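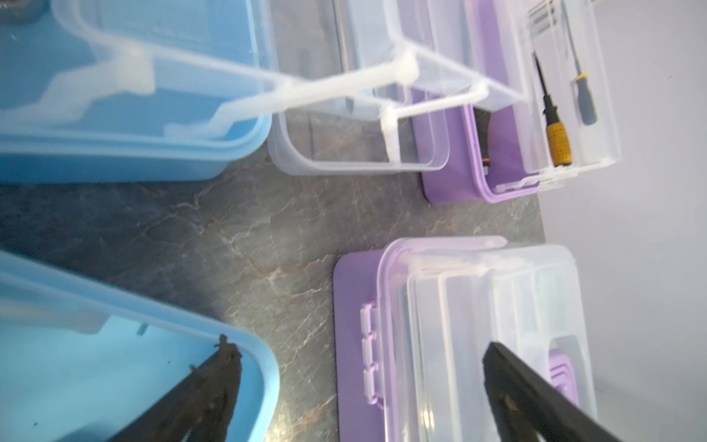 Gripper trials, quick update

Two weeks in with the Widdale fingers, now on the storage box bench. Blue boxes, purple boxes, clear lids, handles everywhere. Left fingertip is looking frayed, so Perrine Gaillard has ordered spares from Langlois (due Friday, fingers crossed).

Score so far: 200 grasps logged on each pair. Widdale ahead on handles, Stikeck still better on latch clips. Clear plastic is a pain for the wrist camera, niether pair gets any help there. Shiny edges, depth all over the place.

Next up, the Porum controller. Same boxes, same counter, slower close. Want a turn? Ext. 1846, mornings best. Bring you own screwdriver.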